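The Water Bill and Me

January 8, 2021

The water bill came, and it was 154 dollars. I live alone. I don't own a pool, a horse or a teenager, so I read it again with my glasses on, and it was still 154 dollars.

Jurnville Water is a small outfit with a large opinion of itself. Its bills run to 2 pages, the second of which is a letter congratulating you on being a customer, as if there were another water company in Jurnville and you had shopped around. The phone menu has a recording about the new office on Fargate, where they moved in June, with directions from every part of town except mine.
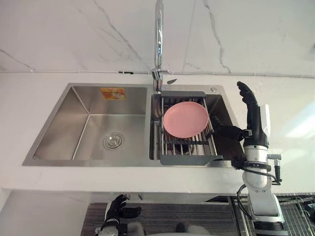
I did what anyone would do and blamed the toilet. You put a few drops of food coloring in the tank, wait, and look for color in the bowl. Mine turned a very pretty green in under 16 minutes. The culprit was the flapper, a rubber disk that costs less than a sandwich and had been letting water slide past it day and night while I slept like a person with nothing to hide.

The hardware store in Clurard had a whole wall of flappers. I had not measured mine, of course. I bought two sizes, drove home, and found that mine was the third size. The second trip went better, apart from the parking.

Putting it in is easy. You shut off the valve behind the toilet, flush, unhook the old one, hook on the new one and clip the chain. The chain wants a little slack. I gave it none the first time, then far too much, and it got under the flapper and held it open, so for one evening I had a worse leak than the one I had started with.

I also learned to read the meter, which lives under an iron lid by the curb with several spiders. If every tap is shut and the little dial still creeps, something is running. I now go out and look at it more often than I'd like the neighbors on Caldeira Street to know.

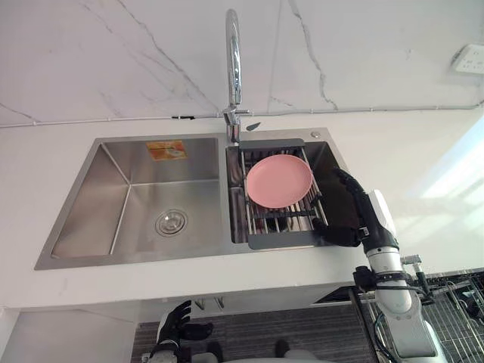

Can a bad flapper really run up a bill that much?

A leaky one can waste 300 gallons in a day if it's bad enough, and you may never hear it. Mine made a faint hiss now and then that I had put down to the radiator.

I called to ask if they'd knock anything off for a fixed leak. There is a form. It has to be picked up in person, on Fargate.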